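**Push planner picks the wrong contact side when blocks touch**

**dbatista** – 2:14 pm

Running the Jovby planner on a tabletop pushing setup with a single rod end effector. Language goal in, 2D tip setpoints out. Isolated blocks are fine. When two blocks are close, the segmenter returns one merged blob, the centroid lands between them, and the approach point ends up on the wrong face. Over 144 logged episodes, nearly all the failures have this signature. 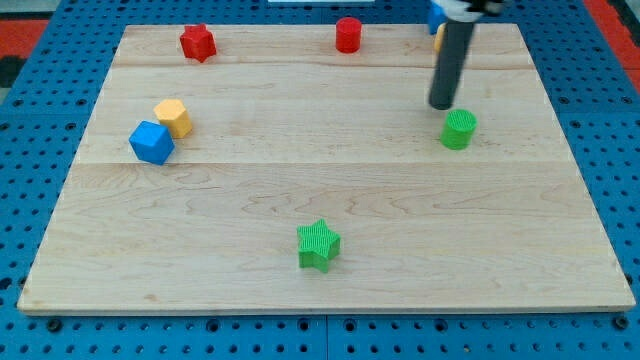 Segmentation runs per color in HSV, then connected components, then a convex hull. I widened the hue bands in July to cope with a lighting change, and I suspect that is when it started. The yellow hexagon with the blue cube partly over it is the typical bad case. The green star, alone on the near part of the board, gets a clean hull. Config is stock except for a dilation kernel of 8 px.

– Dirceu Batista

**kernelpanic_ro**

Your dilation is the problem. Drop it to 2 and rerun on the same logs. Different hues should never merge unless the masks overlap.

**mossgate**

Disagree. Dilation makes it worse, but a hull over an occluded shape is wrong anyway. The visible part of that hexagon is not its footprint. You want a pose fit against known block models. Dantas has one, slow but usable.

**kernelpanic_ro**

Pose fitting for eight shapes at control rate is overkill. Fix the masks first.

**dbatista**

Kernel set to 2. Merges are mostly gone on replay. The approach point is still off when the rear block is the target, so mossgate has a point. Also, the rod hides whatever is behind it, and the tracker drops those IDs.

**mossgate**

Hold the last pose while the projected rod overlaps the track. Jadedell has a flag for it, `hold_on_occlusion`, off by default.

**dbatista**

Flag is on and the IDs survive. Trying the Dantas fit next, only on tracks whose hull area falls below the model footprint. Will post the replay numbers when it finishes.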